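Subject: Re: [blocks-swap] Bins, blocks, and what counts as sorted
From: Regula Plattner
Date: 5/23/23 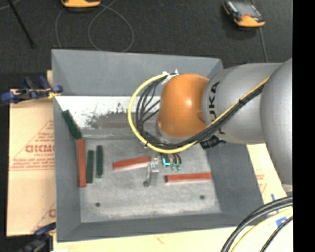

Thanks to everyone who wrote back about the bins, including the three of you who wrote to tell me that you don't have opinions about bins and then went on for a page. I've read it all. I'm going to answer the Sutter message because it covers most of what the others asked, and then I have a request at the bottom, so please don't stop at the part where I agree with you.

On whatever day it was, Sutter wrote:

> I've run the block table at our branch for eleven years
> and I'll say what I said in September, which is that
> a big open bin is a bad place to keep blocks. They go
> in sorted and they come out as gravel. We switched to
> the Junell trays with the dividers and I've never
> looked back. Every color has a slot. Kids can see where
> things go. Parents can see where things go, and that
> matters more, as it's the parents who clean up.
>
> Also the big gray ones scratch if you look at them.
> Ours looked like a skating rink after one summer.
>
> Does anybody want four of them? Pickup only.

I had the Junell trays. I had fifteen of them, bought with the good grant, the one that came with a plaque. They are handsome trays. They're also exactly as wide as a Junell block, and about half of our collection is other people's blocks, donated in grocery bags, some of it older than the building. A long red block that's a hair too long for its slot will sit on top of the divider and slide off when you pick up the tray. Then you have a sorted tray and a block on your foot.

So we went back to open bins, the large kind with sloping sides. I'll defend the slope. In a straight-sided tub the blocks end up standing in the corners and you dig for them with your fingernails. With a slope they mostly slide down to the floor and lie there. Mostly. You'll still get one that props itself against the wall like it's waiting for a bus, and a four-year-old will walk off with that one first, every time.

As for scratches, yes. The floor of a working bin gets scuffed and stays scuffed, with the pale worn spots along the front where everything gets dragged. I stopped fighting it. I tried the Mendomach polish that somebody on this list swore by (you know who you are, and so does my carpet) and it gave me a shiny scuffed bin that smelled like a dentist. Soap, water, a rag. If the scratches bother people, put more blocks in.

Though that brings me to the thing I'd change, and it's the part Sutter and I may agree on. We all overfill. I did it for years. You have a big bin, you have a lot of blocks, and it feels stingy to leave floor showing. But a full bin is a bin that gets dumped. I've watched it happen more times than I'd like. The child wants a green one, the green ones are underneath, over it goes, and now we're all on our knees until closing.

Since winter I've been putting out a handful at a time, two colors only. Red and dark green is the pair I keep coming back to. They're easy to tell apart across a table even in our back room, where the light has been described by the county as adequate. Nothing is hidden under anything else. A kid can reach in and take the one they meant to take. And when somebody asks me to have the group "put the reds on this side," it gets done, whereas the same request made of a full bin gets you a philosophical discussion and one red block.

The rest of the collection lives on the shelf behind the desk in lidded boxes, by color, and I swap in a new pair when I feel the mood going. I do keep the list. There were 2959 blocks at the last tally, which I did over a holiday, by choice, so don't write to me about my social life.

A few short answers to the rest of you:

Labels. I gave up on words and went to a painted square on the end of each box. The Nivix label tape curls off anything that has ever been wiped down. I'm told there's a better Nivix tape. I'm told this by people who own a lot of Nivix tape.

Mixed sizes. Keep them apart if you can stand to. A bin of blocks that are all plain rectangles and all close to the same size is dull to look at and wonderful to put away. The arches and the half-rounds get their own box and their own day.

Lids for the big bins. I've never had one that fit. I lay a piece of foam board over the top at night. It keeps the dust off, and it keeps out the evening chess group, who will otherwise leave cups in there.

Dark blocks in a dark bin. Somebody asked why hers seemed to vanish. What color is your bin? A light gray floor does most of the work for you. Dark green on navy, in the late afternoon, you might as well have a bag of coal.

Now the request. I need to replace one bin whose front wall has a crack running down it, and I would like it to match, meaning open, gray, sloped on the sides, with the front wall lower than the back so the small ones can see in. The catalog place we all used has stopped carrying them and offers me something round. Sutter, if your four are the same kind, I'll take two and I don't care how much they look like a skating rink. I can drive over. I'll bring the trays if you want to trade – thirteen are in good shape and the other two have been chewed, I'd rather not go into by whom.

If they aren't the same kind, would anyone else look in their storage room? I don't need photos of the whole room. Last time I asked I got a tour.

I'll also have a box of loose oddments at the next swap, mostly wedges, plus one very large cylinder that came in a donation and has frightened two interns. Free to whoever reaches the table first.

Regula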